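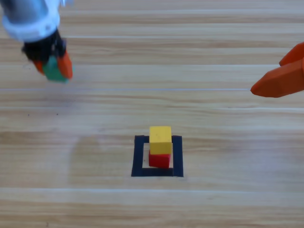 Block stacking on the dining table: tape, glare and tolerances

The square is black tape stuck straight on to the wood. I tried card first and it crept. Chalk lasted until Sunday lunch. Tape stays where it is put, it can be seen from the other side of the room, and it leaves the middle open so that the bottom block stands on the table itself.

My square is not a good square. The strips along the bottom and down the right are wider than they need to be, the result of laying a second length over a first that had gone on crooked. I left it. The part that matters is the inside edge, and I set that with a steel rule from the Erdale drawer.

Red goes down first and green is usually the last to travel. The order has no mechanical significance. Hanan Hamdan set it when we began in June, and by now all my notes refer to blocks by colour, so changing it would mean rewriting the notes.

Placing the base

I used to put the base block dead centre. It looks right and is slightly awkward, as the near strip of tape then sits close to where I want to look when judging the overhang. A little further back is easier. Anywhere inside the outline counts under our rules, provided no edge touches tape.

Check the block before anything goes on top of it. A crumb under one corner tilts the face enough to notice by the third level. I wipe the table with a dry cloth and leave it 15 minutes if I have used a damp one.

The table

It is a light, honey-coloured top with the planks running side to side. The seams are thin, but a block set across one can rock, so I keep the base within a single plank where the size allows. The grain helps with alignment: put one face parallel to a seam and the rest follows.

Glare is the remaining nuisance. There is a bright line across the far part of the table, well clear of the square. Moving the lamp 30 cm shifted it and did not remove it. Elias Nassar suggested a matt cloth, which would cure the reflection and bring back the creeping problem. I have declined the cloth.

Lowering, not dropping

Bring the block down slowly, stop just short, correct the rotation, then let go. Most of my failures are in the letting go — one side releases before the other and the block turns. Opening wider than seems necessary fixes most of it.

Next job is to peel up the right-hand strip and lay it again in one pass.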